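Two sets of fingers, one sorting job

I spent most of November trying to decide which fingers to keep on our two arms. I had the stock pads from Alteck and a set from Kavwood with a coarser tread, and I wanted a reason to pick one that was better than "these feel nicer."

The job is sorting. Blocks come down a small conveyor, one arm takes a block off the belt, and the block goes into the bin of its own color. We have been at this under the project name Drultuvach since the spring, and the arms and the belt haven't changed in that time. The fingers and the cameras are the parts I keep swapping.

I ran each set for 1000 picks. I logged a pick as good if the block left the belt and ended up in the right bin with no help from me. Anything I had to nudge was a miss. The red bin gets the most traffic, so the right arm spends a lot of its day parked over it. 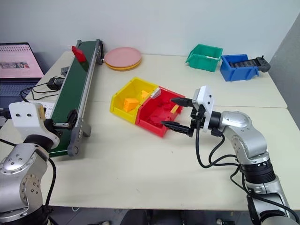

What I changed between runs

Only the fingers and the closing force. Belt speed stayed the same, and so did the lights. I did the swaps first thing in the morning so both sets started with the controllers freshly booted.

The Alteck pads are softer and they forgive a bad approach. If the arm comes in a little crooked, the block turns in the grip and mostly stays there. The trouble is letting go. Small pieces stick for a moment and then drop late, and a few of the yellow ones ended up in the red bin that way.

The Kavwood pads release cleanly. They also need a straighter approach, and on flat pieces lying at the bottom of a bin they slide off if the closing force is set low. I raised it by 10 percent and that took care of most of it.

Misses over the full run were 48 for Alteck. Kavwood had fewer, but I changed the force partway through, so I don't think it's fair to put the two numbers side by side. I'll run it again.

The head camera and the wrist camera

I had been relying on the head camera for almost everything. It sees the whole table, and for finding the belt and the bins it's enough. It has a hard time with red blocks in a red bin, where the edges just disappear. The wrist view is much closer and you can usually make out which way a block is tilted before the fingers go down. You also get to see the finger pads themselves the whole time, so wear on the tips shows up early.

The cost is storage. With the wrist streams on I saved 2982 clips this month, and the drive in the Igwe controller box filled up twice. I've turned the recording down to picks only – idle time is no longer saved.
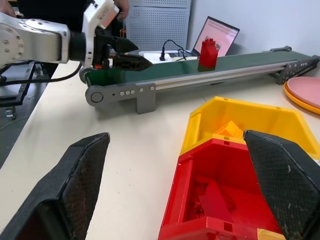 Wrist view over the red and yellow bins, with a red block standing on the belt.

For now the Kavwood fingers stay on the right arm and the Alteck ones go on the left, where most of the work is lifting off the belt. Next I want to try a lower closing force with the left arm and see if the late drops go away. I also need to order spare pads before the next long run.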